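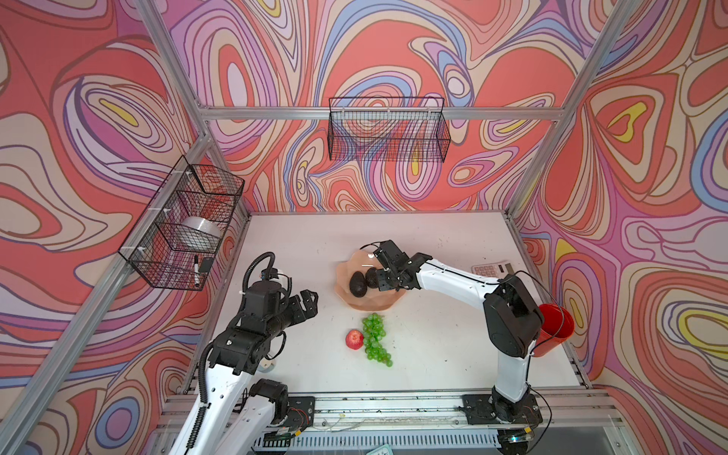
*Right arm at the bowl, left gripper open. Patterned wall panels fitted on three sides.*

# Hrnčiar two-arm bench cell: evaluation README

Reading time: 2 min

Filed under: Hardware Reviews / Bench Robotics

This folder holds the notes and logs from our April evaluation of the Hrnčiar cell, a tabletop kit with two arms on a shared rail. The unit came on loan from Drirberg and was set up at our Brendham lab. Branislav Slanina ran the trials. Sabina Michalík wrote the logging scripts and maintains this file.

## What is in the folder

- `episodes/` — 506 recorded episodes, one subfolder each
- `labels.csv` — task name, operator, result and reviewer comment
- `setup/` — mounting notes, wiring sketch, calibration values
- `review.md` — the longer write-up for purchasing

Joint positions and gripper opening are stored for both arms in every episode, including those where only one arm moves.

## Tasks

Most episodes are short pick-and-place jobs with produce and small household items: avocados in a fluted bowl, grapes, an apple, a plastic cup, a calculator. The operator sets the objects out by hand before each run. Positions are not fixed, so do not treat the first position in one episode as valid for the next.

Of the 506 episodes, 174 are marked `fail` or `partial`. We kept them in. Filter on the `result` column if you only want clean runs.

## Notes on the kit

**Frame.** Aluminum extrusion, easy to square up. The printed fabric panels can be swapped without taking the frame apart. Wire mesh baskets can be tied to the posts or the crossbar. We keep tape, a marker and an eraser in one.

**Arms.** Both reach the middle of the table comfortably. The back corners are harder, and we would like more clearance at the wrist. Čestmír Mikuš found that homing the left arm first avoids most of the startup errors.

**Grippers.** Two fingers each. Good on the apple and the cup. Grapes are slow work, and the default closing force is too high for ripe fruit. We set it to 800 in the controller, which uses its own units.

**Cables.** The weak point. The sleeves stand well clear of the wrist and the thinner lines need tying down. Check them before a long session.

## Known issues

1. Clock drift between the two arm logs in the early episodes. Use the corrected column, `t_sync`.
2. Some operator names in `labels.csv` are missing their accents.
3. Version 2 of the controller software changed the sign of the gripper value. The logs here all use the old sign.

## Access

Internal use at Rultstead only. Ask Vendula Machala for read access. Questions about the loan unit go to Dalibor Procházka — he also has the spare fingers.

We use cookies to remember your settings and count visits. Accept all | Manage choices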